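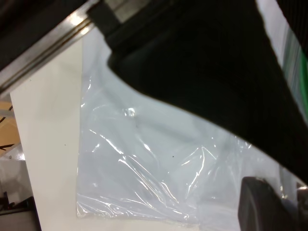
The draft rule on bagged goods (section 14, for those who print things out) says that an item must be "presented in a condition representative of the intended task". I have read that sentence more often than I have read some novels, and I still can't tell whether it lets me flatten the bag first. Take pale blue folded cloth in clear film, which is what we have been working with at Vusinden. The film is all creases and every crease throws back a bright white line. Smooth it with the side of your hand and you have a different object, as far as the gripper is concerned and certainly as far as the software is concerned. Both versions are representative. One of them represents a warehouse and the other represents a person who would like to go home.

Anyway, to Svatopluk's message, which I quote in full as I gather the archive ate the attachment and half the line breaks.

On 9th December, Svatopluk Ondrejka wrote:

> All,
>
> Comments on draft 2 of the handling guide. I have kept them
> short because the last lot were described to me as "a read".
>
> 1. Section 14 needs a line on who may touch the item between
> attempts. At Lakatos we say no hands on the table until the
> attempt has been scored, pass or fail. It is dull and it
> works.
>
> 2. "Clear film" and "empty film" should be separate entries in
> the item list. At present an empty bag counts as packaging
> waste and so falls outside the guide altogether, though the
> arm still has to do something about it.
>
> 3. I don't like the 2000 attempt minimum. Small sites will
> either not do it or will say they did.
>
> 4. Lighting. Somebody please write something about lighting.
>
> S.

Taking these in the order I feel like.

On 2, yes, please. I'd go further and say the empty one ought to have its own page. A bag with a shirt or whatever in it at least has some body. Lying flat on a white table with nothing inside, it is a rumour of an object. You get a seam, a thick edge where the film folds over, some glare, and the table showing through the rest. We currently file these under "other", along with string.

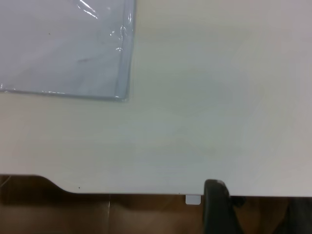
The wording I'd offer is: "Empty transparent packaging shall be treated as an item in its own right where the system is expected to detect, avoid or remove it." Sostik will object to "shall". Sostik objected to "shall" in draft 1 as well and we changed it to "should", and then three sites wrote in to ask whether they had to.

On 1, I agree with the principle and would like to see it survive a Friday. Our own rule was the same as the Lakatos one until we looked at the log for run 824, which has a gap in it, and then at run 841, which has the same gap and a note saying "tidied". Tidied what? The person who wrote it couldn't remember, and I know this because it was me. So could we add that any touch gets written down, along with what was touched and which way it was moved? A ban that people quietly break is worth less to the reader of the results than a plain record that somebody straightened the bag.

I'd also want the guide to say where the item may be placed relative to the table edge. Ours has a curved bit in the front edge, and draft 2 measures everything "from the front edge", as if all tables were drawn by the same man with the same ruler. Measure from a marked point on the surface, and put the mark in the report.

On 3, no strong view. I'd take a smaller number done properly, but I have said that on this list before and been sent a paper each time.

On 4, fine, I'll write something about lighting. It will say that overhead light is to be left as the site normally has it, and that nobody is to turn the lamp "just a bit" to get rid of the shine on the plastic. If the shine is there in normal use it belongs in the test. I'd welcome help from anyone at Golterura who still has the old lamp notes, particularly the bit on how to record the angle without buying anything.

Can I have replies to the list and not to me personally? I've had two people agree with me in private on opposite sides of section 14 and I can't put either of them in the minutes.

Still open from my side: whether "folded" in the item list means folded by us or folded by the supplier, and what to do when a bag sticks to the next bag. I've got nothing on the second one.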